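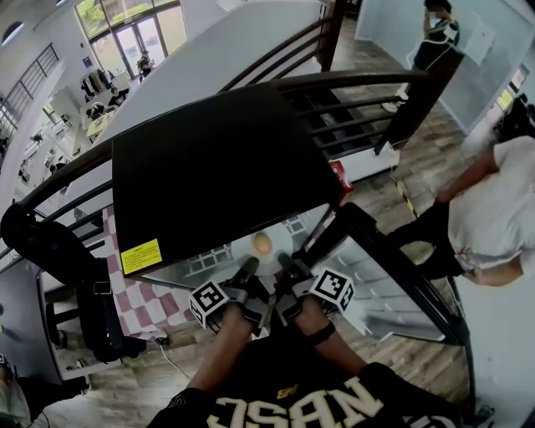
Notes from the Plovarthorpe app developers' open day
May 18, 2018
By the Loltden mobile team

We went to the open day at Plovarthorpe to see how Cuvorari tests its video apps on older phones. The visit took most of the morning and was free, but you had to sign up in advance.

The test room is on the second floor. It has 72 Android phones on metal shelves, each plugged in and running the same build. A new build goes out every night, and by morning there is a list of crashes sorted by Android version. Most of the trouble that week was on two tablets that reported the wrong screen rotation after waking up.

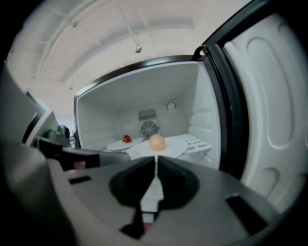

The staff also showed how they read crash reports from users. They get up to 600 a day after a release and group them by the line of code that failed. Anything with fewer than 13 reports waits until the next update. I asked about phones with no gyroscope. They keep three of those and test them by hand, as the automatic tests skip anything that needs the phone to be moved.

Lunch was sandwiches in the hallway. Afterward there was a short talk from Mendes on shrinking install size, mostly by dropping unused language files. The slides were hard to read from the back.

A second open day is planned for June, with 200 places. Parking is across the road and the lot fills early.

Contact us | Copyright 2018 Loltden | Back to top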